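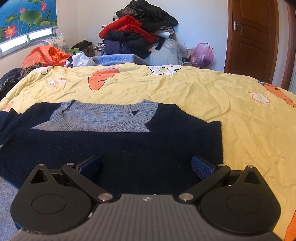
Baidoo

Sweater folding on a bed: gallery notes

These pages cover the bedroom part of the winter clothes sort. The surface used was the bed, with the pale yellow quilt left on. Earlier pages in this set used the table at Horano, which is 37 inches deep and too shallow for an adult sweater with the sleeves out.

Garment 1: navy knit, gray-blue yoke, ribbed crew neck. Laid flat, front side up. The knit is fuzzy and slightly pilled. Pilling at this level does not affect the fold, but a fuzzy surface grips the quilt and the body has to be lifted and set down again if it needs moving. Dragging it stretches the hem.

The yoke is a useful reference on a sweater of this type. Its lower corners angle outward on both sides, so they show quickly whether the body is lying square. If one corner sits lower than the other, correct at the shoulder seam. Pulling at the hem only moves the error down.

Fold used for all knits in this set:

Smooth the body from the neck down with a flat hand.
Bring one sleeve straight across the chest, then turn the cuff down along the side.
Repeat with the other sleeve.
Fold the hem up to a third of the length, then fold again to the neckline.
Turn the packet over and stack it collar up.

Do not button, pin or clip anything. Ribbed collars are left as they fall and straightened once the packet is closed.

A quilt is softer than a table and the creases in it carry through to thin garments. For heavy knits the effect is small. For T-shirts, pull the quilt tight first or put a board under the work. The board used in the Lituro pages was 2 feet wide and served well enough.

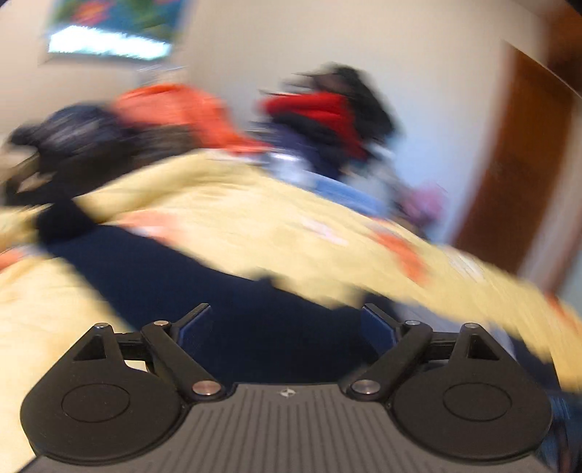

Sorting on the same surface as folding saves walking but costs space. The working rule is to keep the unfolded clothes toward the back of the bed and the near side clear for one garment at a time. Dark items go together in a single pile. Red and other strong colors are placed on top of the dark pile so they can be pulled out for a separate wash. Denim is kept to one side and folded last, as it needs no smoothing and makes a stable bottom layer in the drawer.

Small items are the main source of delay. They slide under larger ones and turn up at the end, after the drawer has been packed. Check under each pile before it is moved.

Storage: knits go in the lower drawer, two stacks, collars facing front. Drawer depth in the Wirnlow dresser is 315 mm, which takes the packet described above without a further fold. For a shallower drawer, fold the body in quarters and accept a thicker packet.

The drawer layout and labels are on the next page of the set.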